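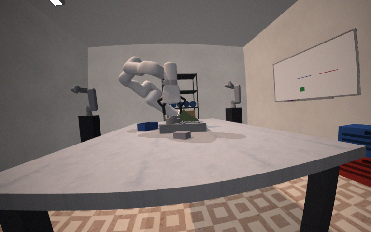 How many demonstrations does it take to teach an arm one task? More than you budgeted for, and the first 30 will mostly teach you what you should have written down before starting.

My own number is 100 per task, four tasks, all in simulation. I picked simulation because I thought it would be quick. Reader, it is February.

The big white arm does the work. The two little gray ones at the back are on their pedestals for a later task that Leandro Montes keeps promising to write up. My job is to steer the gripper down to the tray, deal with whatever is on it, and save the episode. Then the layout reshuffles and I do it again. The green wedge is my enemy. I have clipped it from every side a wedge has, and a few I think it grew specially.

Clipped runs used to go in the trash. Then Angeliki Triantafyllou looked through my Bornasska folder and asked why every example in it was so clean - did I expect the policy never to miss? Fair. Now I keep the ones where I bump something and recover, tagged separately, and throw out only the ones where I gave up and went for coffee.

Also, pauses. I hover before every grasp, like a man choosing a melon. A model trained on that will hover too, so I trim idle steps before export. Jellbridge has a setting for it, four menus down, off by default.

Task two starts Monday. Same tray, same wedge.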